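Kitchen Table Tips for Recording Robot Examples

Many people write to us at Stuletti and ask what they should buy before they start to record examples at home or in a small workshop. They expect a list of motors and computers. My answer is usually a dish rack, some bowls and a good cloth. If you already have two arms that you can move by hand or with leader handles, then most of your trouble in the first weeks will come from household things. I collected these tips while we recorded the kitchen set for our Mondimska project. English is my third language, so please forgive me if some sentence is a little stiff.

Choose the dishes first

Take bowls with different colors and different rims. In the beginning we had six bowls of the same white, and the learned policy was very good with white bowls and helpless with the rest. Now we mix plain bowls, bowls with a pattern, and bowls in soft colors such as turquoise and yellow. A thick rim is easy for the fingers. A thin and polished rim slides out, so keep one or two of these for later, when your operators have more practice.

Do not use your good dishes. Second-hand shops sell single bowls for almost nothing. Buy two of each kind that you like, and put the second one in a closet. When a bowl breaks in the middle of a task, you can continue with the same bowl and your set stays clean.

Heavy glass is not a good idea. It is difficult for the camera and also for the wrist motor.

The rack

A simple wire rack, open on the top, works best for us. The wires hold a bowl in many positions, also leaning or lying on its side, and this variety is worth a lot. A rack with deep slots for plates forces every bowl into the same place.

If the rack moves when the gripper pulls, put small rubber feet under it, or a strip of the soft mat that people lay in drawers. Do not glue it to the table. You will want to shift the rack between episodes, a hand's width to the left, a little turned, closer to the wall. We shift it after every 24 episodes and write this in the log.

Preparing the table

Wipe the table before the first episode and again after the lunch break. Use a cloth that is only a bit damp, and after it a dry one. A wet table shines under the lamp and the shine goes into every picture.

For the rail in front, do not use water. A soft paint brush takes crumbs out of the grooves, and a vacuum cleaner with the narrow nozzle takes the rest. Move the carriages to one end, brush, move them to the other end, brush again. If you feel a small bump when a carriage travels, stop and look for a crumb before you look for a fault in the software. I lost one full afternoon this way.

A few specks on the table during recording are no problem. A real kitchen has them too, and I prefer that the model sees them in training. But take away anything that can roll under the gripper.

Leave some other things standing

In our first set at Gretetti, the rented room where we began, we had only the rack and nothing more. The examples looked beautiful. Then we moved the arms to another table, where somebody had left a small box near the rack, and the arm went for the box.

Since then we always keep a few objects that have nothing to do with the task: a little package, some paper, a wooden shelf behind. Change them every session. Place them mostly at the back, so they are in the view but not in the way of the elbows.

One bowl from start to end

An episode should be short and have one clear purpose. We use this order.

1. Put both arms in the rest position and start the recording. Wait two seconds before you move, so the beginning is easy to find.

2. Bring the left arm over the rack with the fingers open. Come from above and go down slowly. If you come from the side, you will touch the neighbor bowl, and then you are recording a different task.

3. Keep the right arm over the free part of the table, low enough to help but away from the rack. New operators forget the second arm and let it hang anywhere. The model learns this bad habit very quickly.
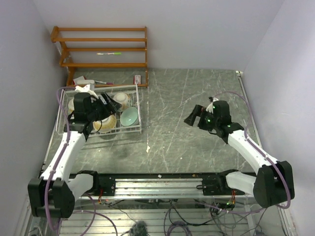

4. Close the fingers on the rim, not on the bottom. Lift straight up until the bowl is free from the wires, and only then travel to the side.

5. Put the bowl down in the open area. Open the fingers, go up, and return to the rest position before you stop the recording.

If you miss the rim, you may try one more time in the same episode. A second try teaches the model how to recover. After a third try I stop and mark the episode as failed. Do not delete it, just give it the right label. You will be happy to have it when you train the part that judges success.

Cables

Cables that run along the outside of an arm need a loop at the wrist with enough slack. Turn the wrist fully in both directions before you start, and watch if the loop catches on the rack or on a bowl. Cloth tape is better than plastic ties here, you can open it again without a knife. Under the table, tie the cables in groups and keep them away from your shoes.

Light

Close the curtain if the sun comes directly on the table, or record the same task in the morning and in the evening and note the hour. Both ways are fine. What hurts is when all good episodes are from the morning and all failed ones from the evening, because the model can learn the light in place of the bowl. Pale walls around the table help to spread the lamp light softly.

Notes and pauses

We keep a paper notebook next to the keyboard. For each block we write the operator, the place of the rack, the bowls in use and anything strange. Our best block has 86 episodes, all usable, and it was made by a person who took a pause every half hour and drank tea. Tired hands make jerky movements, and the jerks go into the data together with everything else.

At the end of the day, wash the bowls with mild soap and dry them well. A greasy rim is slippery the next morning and the first episodes will go badly.

In June we will start with spoons and cups, on the second table at Kelmendi. Cups have handles, and for handles I do not have good tips yet. If you have recorded some, write to me what kind of cup you used and where the gripper took it.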